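Shea butter balm turns grainy after a few weeks, how do I stop it?

Asked 15/09/2022 in Hair and Skin Care, Making Your Own
Viewed 424 times

I make a plain hair and scalp balm: 79 g unrefined shea butter, 17 g jojoba oil, 3 g beeswax, plus a few drops of vitamin E. The butter is the Broveo unrefined grade. I melt everything together in a double boiler, pour into tins and leave them on the worktop overnight.

The texture is smooth at first. After two or three weeks small hard grains appear all the way through, and they take a while to melt when rubbed between the fingers. The smell has not changed. Is the butter faulty, or is it my method?
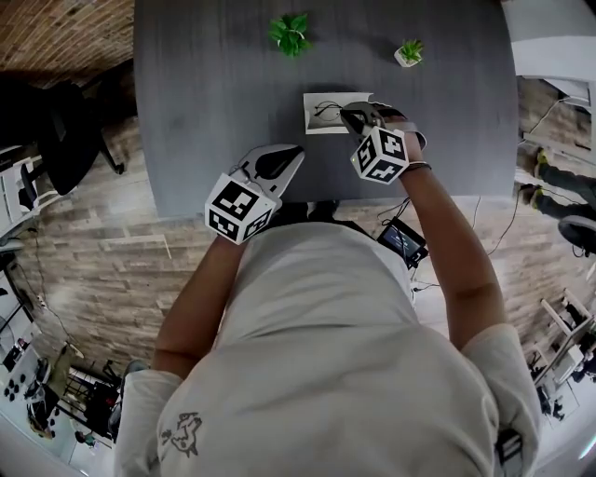 I have tried a second bag from the same supplier with the same result. The tins are kept in a bathroom cupboard, which gets warm when the shower is running and cold at night.

3 answers

Answer 1 (accepted)

The butter is fine. Shea is a mixture of fats with different melting points. When it cools slowly, the stearic fraction sets first and forms crystals large enough to feel. Cooling overnight at room temperature gives them plenty of time.

Melt the beeswax first, as it needs the most heat. Take the pan off, add the shea and stir until it is fully liquid with no cloudy patches. Add the jojoba, then the vitamin E once the mixture has cooled a little. Stir until it begins to thicken, pour, and put the tins straight into the freezer until set. Let them come back to room temperature with the lids off, and wipe away any water on the rims before closing.

Storage matters as well. Your cupboard is partly melting the balm and letting it set slowly again, so even a well-made batch will go grainy in there. Move it to a bedroom drawer. Existing tins can be remelted and chilled in the same way.

Answer 2

Use refined shea. I switched to Isenine and have had no grains since October last year. Less smell too.

Reply from the asker: I would prefer to stay with unrefined, but thanks.

Answer 3

Agree with the first answer on cooling. Refined shea can go grainy too, so changing grade is no guarantee. If you are willing to change the recipe, swap part of the shea for mango butter and see how it behaves. Change one thing per batch and label the tins, otherwise you will not know which change did it.

Grainy balm is safe to use if it smells normal. If it smells like old crayons, bin it.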